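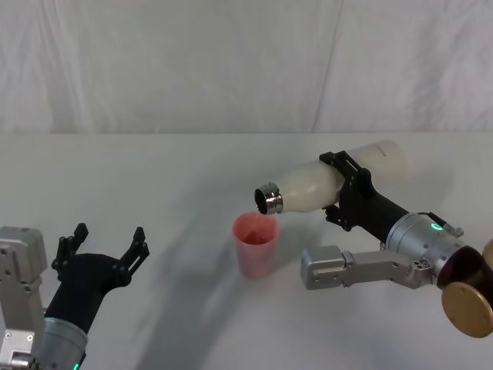

One of the altos on this list wondered whether sung evening prayer is even worth trying in a parish where most people have never held a psalter. I'm going to say yes, loudly, and at more length than was asked for!

> Our parish is thinking of singing evening prayer through Advent.
> I love the idea, but I'm worried. Hardly anyone here has prayed
> the psalms outside of Mass, and the last time we tried something
> "extra" it was the same handful of choir people looking at each
> other across the aisle. Is there any point if the congregation
> just sits and listens? And has anyone used the Flornwood booklets?
> Our pastor likes the look of them but they seem awfully thick.

We started at Zarnden in August, of all months, with half the choir away and the air conditioning humming a good quarter tone under the organ. We had no announcement beyond a line in the bulletin. People came straight from work or from the ball fields, a few in cleats, and they sang. It was quiet the first evening, I'll grant you, but by the end of the month the side nearest the parking lot was belting out the Magnificat like they'd known it since they were baptized.

Most of that I put down to the tones. We used two psalm tones for the whole season, and I mean the whole season, every psalm, every night. The musicians get bored with this long before the people do. Let the musicians be bored! When a person who doesn't read music can hear the first half of the line and know where the second half is going, they stop staring at the page and start praying the words. I had a few grumbles from my own section and I sympathize, I really do, I like a fancy antiphon as much as anyone. Save it for Christmas.

On the two sides of the church: do split them. Alternating verses gives everybody something to do and somewhere to breathe. Put a couple of steady voices on each side (steady, please, not big) and have them sit in among the pews, away from the choir stalls. And leave a pause at the middle of each verse, longer than feels comfortable. Ours was much too short at first and the whole thing galloped. Someone suggested taking one slow, silent breath at the asterisk and we've done it that way ever since.

Now the booklets. We have the Flornwood ones and yes, they are thick, and no, you don't need most of what's in them. They're laid out for four weeks, with readings and alternative hymns and a long section in the back on the history of the office (lovely, read it at home). For Advent we clipped a ribbon at the start of the week and told people to ignore everything else. The print is a decent size and the pointing is clear. My one complaint is that the Magnificat is printed only in the first week, so there is a great rustling of pages every evening just when it ought to be still. We ended up putting it on a card, with the Our Father on the other side, and the cards have held up better than the booklets.

If money is tight, the Schmieder collection has plainer settings and you can get by with one copy per pew. The antiphons are shorter too, which I've come to prefer for weeknights. I'd skip the Flamix sheets, at least for this. They're cheerful and the kids like them for vacation Bible school, but the text is so loosely paraphrased that people who half remember a psalm keep tripping over it.

As for whether there's a point if people just listen – of course there is! We have a man who comes every evening, sits behind the pillar, and has never opened his mouth, and he wouldn't miss it. Some nights I have nothing to sing with either and I'm grateful the rest of the church is carrying it. I wouldn't plan for silence, but I wouldn't fret over it.

We keep ours to half an hour, incense included on the Saturdays the smoke alarm is feeling charitable. I mean that about the alarm, by the way. Check where yours is before you light anything near the ambo.

I can send our order of service to anybody who wants it, plus the two tones written out in a lower key for tired voices. Write to me off list so we don't clog things up with attachments. And please do report back on how it goes, especially if you find a good simple setting of the O Antiphons. I've been hunting for one and would be thrilled to steal yours.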